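# How to clean plastic cups with a long-handled sponge brush

I wash many plastic cups. In our small canteen at Raltcombe there are days with 400 of them, and at home there are always a few more. My colleague Abdelkrim Badawi taught me most of what I write below, and the rest I learned by doing it wrong.

The method is for cups that are too narrow or too deep for a hand. You need one sponge brush with a long handle, and the cup.

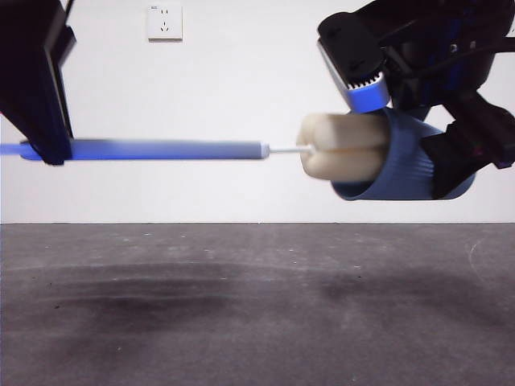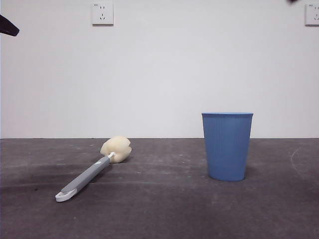 ## What you need

- a sponge brush with a long handle and a soft head of foam
- dish soap, the ordinary kind
- a bowl or a sink with warm water
- a rack or a dry towel
- baking soda, only for cups with tea or coffee stains

Before you buy the brush, hold the foam head against the opening of your cup. It should be a little wider than the bottom of the cup, so that it is pressed when you push it in. If the head is too small it only turns in the middle and the walls stay dirty. If it is much too big, you will fight with it, and the foam will tear at the place where it is joined to the handle.

I like a handle with a loop at the end. It lets you hang the brush with the foam down, and the water does not run into the handle.

## Washing the inside

1. Empty the cup and rinse it once. Old juice or milk should not go into the sponge.
2. Wet the foam head completely and squeeze it two or three times under water. A new sponge is often stiff, and it becomes soft only after this.
3. Put one drop of soap on the tip of the foam. More soap means only more rinsing.
4. Hold the cup low, near its base, with your weaker hand. Push the brush in straight until you feel the bottom.
5. Turn the brush half a turn to the right, then half a turn to the left. Do this five or six times. You can also turn the cup and keep the brush still, which Abdelkrim prefers.
6. Pull the brush slowly up while you continue turning. In this way the foam touches the whole wall.
7. At the rim, stop and go once around with the side of the foam. Lips touch the cup here, and it is the part I check first when I look at a cup that somebody else has washed.

Do not pull the brush out quickly. The foam opens when it leaves the cup and throws small drops on your shirt.

## The outside, and cups with ribs

A smooth cup needs only one wipe. A cup with fine vertical ribs on the wall needs more attention, as grease from the fingers stays between them. Move the sponge up and down, in the same direction as the ribs. If you go around the cup, the foam jumps over the grooves and cleans only the tops.

Then turn the cup over and wipe the base. Many cups have a small edge underneath where dirty water is collected.

## Rinsing and drying

Rinse inside and outside until the water makes no more bubbles. I use water of 40 degrees Celsius for this, and 50 if there was something fatty in the cup. With thin plastic I do not go higher unless the maker allows it.

Put the cup upside down on the rack, a little inclined, so that air can come in. On a flat towel the rim closes against the cloth and the inside stays wet until the next morning.

## If there are stains

Mix one spoon of baking soda with a little water until you have a paste. Put it on the foam, rub the stained place, and leave it for ten minutes before you rinse. For old tea stains I repeat this the next day. Do not use steel wool, it makes scratches, and the next stain will sit in them.

## Care of the brush

After washing, rinse the foam until no soap comes out, squeeze it with your hand, and hang it up. Do not leave it standing in a glass of water. Once a week I put the head in hot water with a spoon of vinegar for half an hour.

Change the brush when the foam is smelling even after the vinegar, or when small pieces stay in the cups. I write the month on a piece of tape near the loop. The one I have now says November, so I will have to look for a new one soon.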